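Grusness 学生机器人社双手夹爪收纳项目完成采集，进入训练阶段

Grusness 技术学院学生机器人社本学年的主项目已完成示教数据采集。项目代号 Skostwood，任务是用双手手持夹爪在家庭环境中完成小件物品的取出、移位和放回，再以所得数据训练双臂操作策略。采集工作于11月结束，共得示教4000条，经筛查后交由训练小组使用。参加项目的学生为40名，来自机械、自动化和计算机三个专业，其中部分学生以课程设计学分的形式参加。

项目由学院的“操作与感知”选修课与学生机器人社共同承担。课程负责讲授标定、时间同步、模仿学习和实验设计，社团负责器材制作、现场采集和数据管理。往年两边各做各的，课程作业使用仿真环境，社团则以参加比赛为主，代码和器材都不通用。本学年起统一了数据格式与夹爪接口，课程作业直接在社团的数据上完成，评分也以能否在统一评测脚本上运行为准。

任务设定

Skostwood 的任务对象是敞口容器中的小件日用品。选题时讨论过三类候选：餐具分拣、线缆整理和软质小物收纳。餐具分拣在往届项目里做过，物体刚性强，抓取点明确，对双手配合的要求低。线缆整理难度过高，评测标准也不易统一。最后选定软质小物收纳，原因在于这类物体会变形，彼此遮挡，同一件物品每次摆放的外形都有差别，单手往往不便处理，而成败又可以用简单规则判定。

任务书规定了四个基本动作：从容器中取出指定物品；将物品放回容器；在容器内移开遮挡物后取出下层物品；一只夹爪固定、另一只夹爪调整姿态。前两个动作允许单手完成，后两个必须双手参与。每条示教只包含一个基本动作，或由基本动作按任务书次序组成的一个短序列。操作者在开始和结束时都要让两只夹爪退到容器上方并停稳，便于后处理程序切分。

物品清单由课程助教和社团共同拟定，按材质分组，包括毛绒与针织品、缎面和布类、纸质或塑料包装，以及表面光滑的小型硬物。清单不限定品牌，只规定尺寸必须落在夹爪最大开口之内，并排除尖锐物、玻璃制品和装有液体的容器。透明包装最初不在清单中，后因视觉小组希望保留一部分难例而加入，单独打标签。

采集场地选在居室，承托面以床面为主，桌面为辅。床面柔软，容器受力后会轻微下沉或转动，操作者必须随时修正，这部分修正动作正是训练小组需要的。床品图案也起到作用：带格线和花纹的织物能给视觉里程计提供较多特征点，而纯色床单在光线均匀时容易造成轨迹漂移。试采阶段在纯色床单上得到的数据有相当一部分因位姿不连续而作废，之后的场地登记表中增加了“织物纹理”一栏。

器材

每套采集器材包括手持夹爪2支，左右各一。夹爪本体为社团自行装配，连杆式传动，指端可换。操作者握住下方手柄，手指的开合动作经连杆传到指端，行程由编码器记录。广角相机固定在夹爪上，视野覆盖指端和前方工作区。控制软件把两路图像、两路开口量和惯性数据写入同一个文件。

指端垫片换过两种材料。第一版为硬质材料，夹持硬物时重复性好，夹持绒面时则容易滑脱，操作者会不自觉地加大握力，开口量数据因此偏向一端。第二版改用较软的材料，并在接触面做出纹路，软质物品的滑脱明显减少。左右垫片采用不同颜色，后处理时可以直接从图像判断指侧，标注人员也不必反复核对安装记录。

连杆的铰接处曾是故障集中的部位。连续使用后销轴松动，指端出现横向间隙，在图像里表现为两指闭合时错位。器材小组为此制定了检查流程：每次换人之前空夹一次，检查两指是否对齐；每个采集时段结束后用标定块测一次全行程，与基准曲线比较，偏差超过阈值的夹爪停用。停用的夹爪拆下销轴更换，重新标定后方可登记使用。

线缆布置也作过修改。最初的线缆从手柄前侧引出，双手交叉时会从容器上方扫过，碰动物品。改为后侧引出并留出松弛段之后，这一问题基本消失，但操作者转腕幅度较大时仍会感到牵拉。器材小组在维修记录中把它列为未关闭项。

时间同步

双手任务对时间同步的要求高于单手任务。两只夹爪若有时间偏差，训练出的策略在交接和固定动作中会出现一侧提前松开的现象。项目初期两路数据各自打时间戳，事后对齐，误差随文件长度累积。同步小组后来改为统一时钟，由主控机发出同步信号，两路采集程序收到信号后才开始写入。每个文件开头另外录入一次两指同时闭合的动作，作为独立的核对依据。

核对脚本在上传时自动运行。闭合时刻不一致的文件退回采集小组，由当天的值班学生决定重采还是手动修正。按照规定，手动修正只允许作整体平移，不允许拉伸或插值。修正过的文件在元数据中留有标记，训练小组可以选择是否使用。
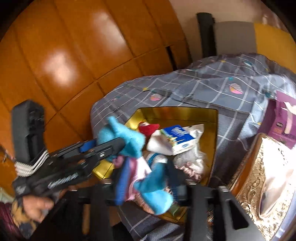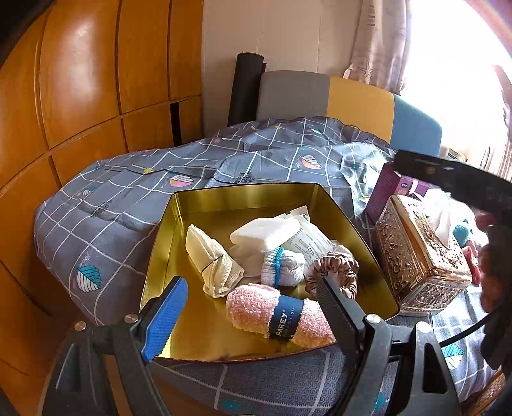 双手示教为什么要两只夹爪同时记录，而不能先录一只手、再录另一只手？
两只手的动作互为条件。一只夹爪压住或移开物品的时刻，决定了另一只夹爪何时可以进入；分开录制会丢失这一先后关系，合成后的轨迹常常出现碰撞或空抓，训练出的策略也学不到等待和让位。

采集流程

采集以小组为单位，每组设操作、布置和记录三个岗位，定时轮换。布置岗负责按随机表把物品放入容器，并确定容器的朝向。记录岗负责核对任务编号、启动程序，并在出现异常时作口头标记。操作岗只执行动作，不参与布置，以免事先知道下层物品的位置。

随机表由脚本生成，内容包括物品组合、叠放次序和容器朝向。脚本对组合作了约束，避免同一类材质在一个时段内反复出现。叠放次序分为平铺、部分遮挡和完全遮挡三档。试采时完全遮挡的比例偏高，操作者需要反复翻找，单条示教过长，正式采集时下调了这一档的比例，并规定翻找超过时限即停止，按未完成保存。

未完成的示教没有删除。数据小组将其分为三类：物品滑脱后未再次抓取、夹爪相互干涉、超过时限。训练基线模型时不使用这些数据，但评测小组用它们训练了一个简单的失败检测器，用于在机器人运行时触发停止。滑脱后重新抓取并最终完成的示教按成功计入，不剪去中间的滑脱段。

新操作者上岗前要完成一套练习，内容为依次取放硬物、绒面物和包装物，最后做一次双手固定动作。练习数据不进入正式数据集。由于手持夹爪的手感与直接用手有明显差异，多数学生在练习初期会过快闭合，指端在接触之前已接近夹紧位置。练习记录中保存了每名操作者的开口曲线，课程的一次作业即要求学生比较自己练习前后的曲线并说明变化。

反光与遮挡

视觉小组在中期报告中列出了影响位姿估计的几个因素，其中影响最大的是反光。带金属光泽的容器内壁会映出夹爪和物品的倒影，特征匹配程序有时把倒影中的点当成固定点，造成轨迹突跳。家具漆面上的高光随相机移动而移动，也会产生类似结果。

处理办法分为两步。第一步在特征提取之前生成掩膜，去掉夹爪本体所占的区域和亮度饱和的区域。第二步在优化时加入惯性约束，对短时间内位移过大的帧降低权重。两步合用之后，反光场地的数据可用率提高到与普通场地接近的水平。小组没有采用更换哑光容器的办法，任务书要求保留容器材质的多样性，评测时也会使用反光容器。

快速移动造成的图像模糊是另一个因素。采集规程没有限制操作速度，只要求接触前减速。完全限速的数据在试验中做过一批，画面清晰，但训练出的策略动作迟缓，在双臂平台上完成同一任务的时间明显延长。现行做法是保留正常速度的数据，对模糊帧作标记，由训练程序按比例采样。

窗口附近的过曝区域没有单独处理。视觉小组的意见是，只要工作区曝光正常，背景过曝对末端位姿影响有限。相机曝光在每条示教内锁定，在两条示教之间允许调整。

双臂平台

训练好的策略将在 Khondokar 双臂平台上运行。该平台由往届学生搭建，两只机械臂安装在同一立柱上，末端可以直接安装与采集时相同的夹爪。手持夹爪与机载夹爪使用相同的指端和相机支架，两者的差别只在驱动部分，因此图像视角在采集与运行时基本一致。

平台的主要限制在于工作空间。人在床边采集时可以移动身体，从不同方向接近容器，平台则固定在立柱位置，部分轨迹超出可达范围。运动学小组编写了筛查程序，将每条示教的末端轨迹代入平台模型，检查关节限位、奇异位形和两臂间距。不可达的示教仍保留在总数据集中，训练平台策略时不使用。筛查还发现，双手交叉的动作几乎都不可达，采集小组随后在规程中加入了尽量避免交叉的提示。

平台运行时的夹持力设有上限。上限值由器材小组用软质样品测定，以不在样品表面留下持续压痕为准。操作者与运行中的平台之间设有隔离线，急停按钮由专人看管，任何人进入隔离线之前必须先断开驱动电源。

训练与评测

训练小组先建立两个基线。第一个基线只使用当前帧图像和开口量，输出下一段动作；第二个基线增加了短时历史。初步结果显示，在单手取放动作上两者差别不大，在双手固定动作上，有历史输入的模型较少出现提前松开。训练在学院计算中心的共享节点上进行，排队时间较长，各小组按课程进度轮流提交。

评测采用固定协议。每个提交的模型在平台上运行40次，物品组合和叠放次序由评测小组掌握，训练小组事先不知道。成功的定义是指定物品到达目标区域，其他物品没有离开容器，且夹爪没有触发力上限。人工干预一次即判为失败。评测小组同时记录完成时间和失败类型，但排名只看成功次数，成功次数相同时再比较时间。

首轮评测只开放了前两个基本动作。结果以硬物和针织品较好，塑料包装较差，失败多数发生在接触之后：夹爪已经碰到包装边缘，但闭合时包装向一侧滑开。训练小组认为原因之一是透明包装的边界在图像中不清楚，另一个原因是示教中操作者常常先压住包装再闭合，而模型没有稳定地学到下压动作。针对这一问题，小组正在试验提高接触段数据的采样比例。

缎面发圈一类的环状软物也给评测带来了判定问题。物品有时只有一部分搭在夹指上，没有被真正夹住，却能随夹爪到达目标区域。评测小组经过讨论，规定到达即算成功，不检查夹持方式，但在失败分析表中另列一栏记录此类情况。

课程安排

与项目对应的课程作业共分四个阶段，依次为夹爪标定、轨迹恢复、基线复现和改进实验。前两个阶段以个人为单位提交，后两个阶段以小组为单位提交。标定作业要求学生从原始编码器读数求出开口曲线，并给出误差来源。轨迹恢复作业提供一段普通场地数据和一段反光场地数据，学生可以使用任意开源工具，但必须说明参数选择的依据。

改进实验的题目由各组自定，目前登记的方向包括接触时刻检测、透明物体的数据增强、左右手角色互换，以及用失败示教训练停止条件。左右手角色互换一题需要对图像作镜像处理，而左右垫片颜色不同，镜像后的颜色与真实安装不符，该组正在比较换色处理和转灰度处理的效果。

学期末各组将携模型参加 Trodelard 校际操作赛的双臂单元。该单元的规则与课程评测协议大体相同，区别在于比赛现场使用主办方提供的容器和承托面，参赛队只能在赛前的调试时段接触。社团已向主办方提交接口文件，说明夹爪安装尺寸和供电要求，相机支架的安装孔位仍在核对。

数据管理

数据集按场地、物品组和任务编号三级存放。每条示教附有元数据文件，记录夹爪编号、标定版本、操作者代码和筛查结果。操作者代码与姓名的对应表由课程保管，不随数据发布。画面中出现的操作者手部不作处理，若拍到面部，则由筛查人员裁去相应片段，无法裁去的整条移出。

在居室采集前，采集小组须取得住户书面同意，并提前告知镜头可能覆盖的范围。带有住址、证件或来往文书的物品要在采集开始前移走。住户可以在数据冻结之前要求撤回本场地的全部数据，撤回后留下的空缺不作补采。

数据冻结后将生成固定的训练集和验证集划分，按场地切分，同一场地的数据不会同时出现在两边。试验中曾按示教随机切分，验证结果偏高，到平台上运行时落差较大，按场地切分后两者趋于接近。

校内小组可以通过课程服务器申请读取权限。校外使用需另行申请，由课程组审核用途。夹爪的结构图纸和装配说明已整理完毕，待铰接处的新版销轴通过耐久测试后一并放出。下一轮平台评测将开放遮挡物移开和双手固定两个动作，报名小组须在评测前提交模型文件与运行说明，逾期顺延到再下一轮。

（Grusness 学生机器人社供稿）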